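Chapter 7
Rules for the Shared Work Tray

After reading this chapter you should be able to:
state what a tray rule covers and what it leaves to the cell rule
write a reset rule for soft and mixed items
set limits for grip, travel and release
fill in a run sheet that a second person can check

7.1 Why the tray needs its own rule

Most written rules for robot work deal with the arm: its reach, its speed, its stopping distance and the space kept clear of people. Far fewer deal with the surface the arm works on. In light handling tasks this is where most disputed results begin. Two sites may run the same arm with the same program and report different results, and the cause is often that one site squares its items up between runs and the other leaves them as they fall.

A tray rule is a short document, seldom more than two pages. It names the tray, the permitted items, the starting layout, the limits on motion and the record to be kept. It doesn't repeat the cell rule. Where the two conflict, the cell rule governs.

The item set used in this chapter is mixed on purpose. A sponge keeps its shape well enough to be placed by eye. A folded towel doesn't, and a braided rope can be set down in any number of curves. A small ball may roll. The rule has to deal with each of these without asking the operator to guess.
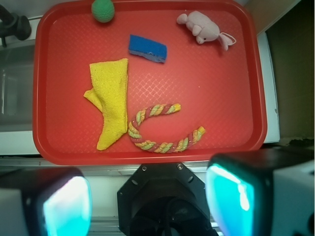

7.2 Terms

Tray: the bounded surface on which items are placed. The rim is part of the tray.
Item: any object listed on the run sheet. An object not listed is a foreign object, even if it is harmless.
Layout: the position and fold of all items at the start of a run.
Hold: the period in which an item is between the fingers and its weight is carried by them.
Reset: the return of all items to a permitted layout.

The word "hold" needs care. An item pinched between the fingers but still resting on the tray isn't yet held in this sense. The Sidell procedure, on which the exercises are based, starts the hold only when the item has left the surface.

7.3 Grip and travel

The grip limit is set for each item and entered on the run sheet. A single limit for a mixed set is poor practice, as a value that suits a rope will crush a sponge. For soft items the rule should also state how much of the item may stand above the fingers. A tall free end can touch a neighboring item or block the wrist camera's view of it.

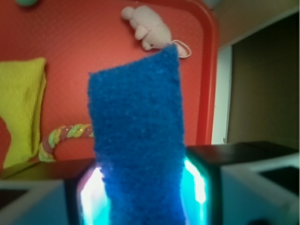 Figure 7.2 Blue pad between the fingers, with the plush mouse just beyond its upper end.

Travel height is measured from the tray rim, never from the tray floor. In the Onthorpe exercises it is 60 mm for all items. Where an item hangs below the fingers, the hanging length is added to this figure. The arm may cross other items at travel height – it may not pause over them.

7.4 Release and reset

Release is made over the tray unless the run sheet names another place. Ordinary rooms call for more attention here than purpose-built cells. If the tray stands beside a sink, the basin is treated as outside the work area, and an item that falls into it ends the run. Tray overhang must be recorded, and the tray tested by hand for rocking before power is applied to the arm.

Reset is done with the arm stopped. The operator replaces items in the order given on the sheet, soft items first, and records any fold that differs from the layout. A crumpled cloth is acceptable if the layout permits it. The sheet should say so in words, for example "cloth, any fold, clear of rim."

Inspect the fingertips every 900 cycles and replace the pads at 2000, or sooner if lint has built up on them.

CASE NOTE 7A
Cloth, Rope and Ball Beside a Sink 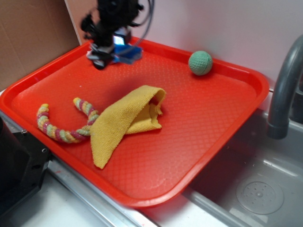
By the Karakaya Teaching Group | 20/10/2025

The tray in this case sits at an angle on a white countertop, its lower right edge over the basin. The yellow cloth covers part of the rope, and the ball stands alone toward the back rim. Under the Plestar form, which uses the terms in 7.2, the operator must enter three facts before the run can start: the overhang, the overlap of cloth and rope, and the clear distance from the ball to the nearest rim.

Overlap matters most in this layout. A grip taken on the cloth may also lift the rope, and the form counts that as a double hold. Write the entry for the overlap before going on to 7.5, and state which item is to be lifted first.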